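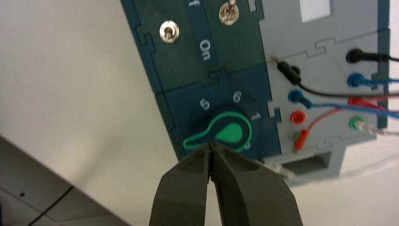 June, evening, the jigsaw panel

Spent most of today with the thing Mirjam has been going on about since Easter, and I am still not sold. I'll put down what I thought while it's fresh, as she'll ask me next week and by then I'll have talked myself round to being polite.

The idea is that you build a control panel out of puzzle pieces. Each piece is a section of panel with tabs like a child's floor jigsaw, and each does one job: one has switches, one has a knob, one has sockets. You push them together, plug in some leads and have a go at working it. When you're bored you pull it apart and make a different one. Woline is what she calls the whole scheme, I think after a boat. She wants it for the evening class and for the open days, and she wants me to say yes to the spending.

First thing: the jigsaw joints. They look clever and I don't trust them. I have owned enough flat things with tabs to know that what fits on day one is sloppy by Christmas. Lourenço says they're a good fit. Lourenço also said the shed roof was a good fit. I pushed at the seams between the blue-green parts and the grey part with my thumb and they held, so fine, one point to him, but I was pushing like a man of sixty who had read the instructions. I want to see a fourteen-year-old lean on it.

And why the tabs at all? A straight edge and two screws would do the same. Mirjam's answer was that people see a jigsaw piece and know what to do with it without being told. I said people also see a jigsaw piece and lose it down the back of a sofa. She wrote that down, which annoyed me.

The switches I liked. I may as well say so. Silver toggles with a proper round nut and a short lever, the sort you'd have found on an old amplifier, and On and Off printed in white on a dark strip so there's no argument. A toggle tells you where it stands by feel. You can work it with gloves on or in the dark or while looking at something else. Amnuay went straight to them and flicked them back and forth for a good while, saying nothing, and he's a man who hates most things. My one grumble is that if you turn the panel round on the bench, which everybody did, the words are sideways and you find yourself with your head on one side like a budgie.

Then the knob, where I dug my heels in. It's a rotary selector, black, with a bright green teardrop on it, and numbers in a ring round the dial. Six positions. I asked what the six positions were for. Nobody had a ready answer. Joon-young said, "Whatever you like," which is the kind of thing people say when they bought the part before they had a use for it. A selector that selects nothing is an ornament. He said the point for a beginner is turning to a given number and stopping there, that this is harder than it sounds, and that you can give it meaning later by what you plug in. Well, perhaps. I tried going from 6 to 2 without looking hard and overshot it, so I have to allow that there's something to practise.

The green I'll give them. Against all that dark blue you can't miss it. But the teardrop has a filled part in the middle and a long tail in outline, and I had to stop and think about which end was doing the pointing. I asked Daranee and she was certain, at once, and so was Amnuay, and they didn't agree. I rest my case. A white line would have settled it. Every cooker I have ever owned managed with a white line, apart from the one in the flat on Mill Road where it had been scrubbed off and you cooked by faith.

The sockets are on the grey part. Banana sockets, with test leads that push in. I know where I am with these. We had them at school, in a wooden tray with a lid that pinched, and they smelt of hot dust. The black plugs on the panel looked decent enough, with a bit of weight in the cable. My complaint is with black leads as a class: once you've got more than one of them on a panel you can't follow which goes where, and you end up tugging on the far end to see what twitches. Lourenço says you're supposed to trace them with a finger. You're supposed to do lots of things. I've told them I want more of the coloured ones, like the blue and the red, before anybody from the evening class is let near it.

The leads also go where they please. They curl off over the side and lie about on whatever is next to them, and a cuff will catch one sooner or later. Mine did at dinner time, though all it cost me was half a biscuit.

Money. Mirjam had two prices, one from Bevent and one from Hagedorn. Bevent want 234 for the set and Hagedorn 172 for what they call the same thing, and I've been alive long enough to be suspicious of both. When I read down the Hagedorn list there were no leads on it. No leads! So it's a board with holes in it. She hadn't spotted that, or she had and was hoping I wouldn't. By the time you've bought leads, coloured ones, I'd want to see how much of the saving is left. She's going to ring them. I said to ask about spare pieces while she's at it and what a single piece costs on its own, as it's always the small one that goes missing and it's always the small one they don't sell separately.

There was a bit of an argument after that which I didn't come out of well. Daranee asked what I'd spend it on if I didn't spend it on this. I said the soldering benches. She said nobody under twenty comes in for the soldering benches and that I'd know it if I ever stayed past eight. I said I stay past eight all the time. I don't. I went out and moved the car, which didn't need moving.

When I came back they'd taken the thing to bits and Amnuay was putting it together again with the grey part on the wrong side, on purpose, to see if it would go. It went. So the sockets can be on the left for the left-handed, and that is the first thing all day I'd call a real reason for the jigsaw. I said so out loud. Mirjam was very good about it and only looked pleased for a second or two. I'm left-handed myself and have spent my life reaching across things, so she may have put him up to it.

Still, I have doubts and I'm writing them here so I can't pretend later that I didn't. What does anybody learn from it? You flick a switch, turn a knob, push in a plug. Joon-young says that's most of what a panel asks of you and that people are scared of panels because they've never been allowed to muck about with one that didn't matter. I can believe that of the first evening. I can't see what they do on the third. He showed me a sheet of tasks he'd typed up, and the first few were good (set the selector, leave the right-hand switch alone, move one lead), and after that they got longer without getting any more interesting. I told him to cut it by half and he said he'd think about it in the voice that means no.

Also the white window on the grey part. I asked what goes in it. A label, says one. A reading, says another. If you leave a blank space on a panel, somebody will write something rude in it before the week is out, and I'd bet the full 234 on that.

I've said I'll decide after the open day. If it comes through an afternoon of children with its tabs in one piece I'll sign for it, Bevent's or the other lot's, whichever turns out to include everything you need to use it. I've asked for a box with a proper lid. Lourenço wants to use the old Pindia crate, and I said over my dead body, it's got slug pellets in it.

Back home by seven. Ate the end of the pie cold. Found I'd been turning the cooker knob to and fro while I waited for the kettle, checking whether I could stop on a number without looking. Missed twice. Must ring the dentist, and find the receipt for the gutter brackets before they change their minds about the refund.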